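Magazine > Features > On the Floor

Keeping the Arm Honest

A small packing cell at Grandia gets set up again every time the work changes. Most of the job is tape, patience and a notebook.

3 April 2018
By In-ho Woo

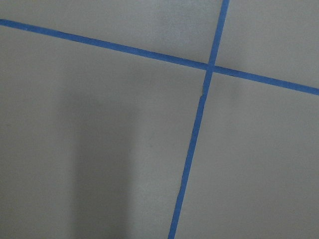 Stavros Spanos puts down blue painter's tape before he does anything else with a robot. He has tried marker, which the cleaning crew wiped off, and printed targets, which curled. Tape stays where he puts it and peels up when he wants it gone. He lays one strip along the table and another across it, and the place where they meet is what the arm has to find.

Spanos looks after the packing cell at Grandia, a company that sorts and boxes replacement parts for commercial kitchens. The cell is one arm, one table, an infeed chute and a rack of cartons. The arm came from Akpalu and the gripper from Brakix. A small camera rides at the wrist, and it is the part that gives him the most work.

The camera has to agree with the arm. When the software says a part is at a certain spot on the table, the fingers have to arrive at that spot. If the camera bracket has shifted, even slightly, the arm closes on the edge of a part or on air. The operators call this "pinching." They report it on a clipboard by the door, and when Spanos sees the word twice in a shift he stops the cell.

The check takes 88 minutes if nothing is wrong. He has timed it often enough to stop arguing with production about it. First he clears the table and wipes it down. Then he looks at the tape. A crossing that has lifted or been patched can still be used, he says, as long as he picks one edge and stays with it. He learned that after a morning of chasing an error that came from measuring to the left side of a strip one time and the right side the next.

"The tape is never straight," he said. "I don't need straight. I need the same corner every time."

With the table clear, he jogs the arm over by hand control and brings the wrist down low, tilted a little. He saves a picture, moves, tilts the other way and saves another. He does this from a dozen or so positions. The software from Skemik works out where the camera must be sitting on the wrist, and it gives him a number for how well the pictures agree. Under 3 millimeters, he moves on. Over that, he gets out the hex keys and goes to the bracket.

The bracket is his own design, and it is the third one. The first was printed plastic and softened near the motor. The second was aluminum but used two screws, and it could turn. The current one has four screws and a pin. It has needed tightening once since it went on.

Light is the other thing. The arm throws a soft shadow on the table when it comes down close, and for the first few weeks the software would sometimes take the edge of that shadow for the edge of a part. Spanos moved the overhead lamp twice and then gave up moving it. He put a diffuser on it and turned the brightness down. He also asked for a matte table surface, after the glossy one that came with the cell had bounced the lamp straight back into the lens.

After the camera is settled, he runs 100 dry picks. The arm goes to a point, closes, opens and goes home, with nothing on the table. He sits on a stool and watches all of them. I asked if he couldn't leave it running and read the log. He said the log doesn't hear things. Last year he caught a worn cable on the gripper by the tick it made against the arm housing, and the log had shown a clean run.

Then come real parts, starting with valve knobs because they are round and forgive a bad approach. Hinges are last. The cell handles more than 340 part numbers, and he keeps a page for each of the difficult ones in a green notebook: finger width, approach height, how hard to squeeze. Some of it has been copied into the Skemik settings. Some hasn't. His supervisor would like that fixed by the end of April, and Spanos agrees with her, though he was still writing in the notebook when I visited.

Two operators on the night shift have learned to do the check. They do it a bit faster than he does. He has asked them not to replace the tape without telling him, and one of them now writes the date on a card when it gets changed and leaves it on his bench.

He replaces the tape when the edge he uses gets too ragged to trust. A roll lasts him most of a year. He keeps it in the drawer with the hex keys.

More in On the Floor
Who Owns the Teach Pendant?
Gripper Fingers: When to Replace and When to File
A Second Life for an Old Conveyor
Cable Wear on Small Arms
Night Shift at a Bottle Plant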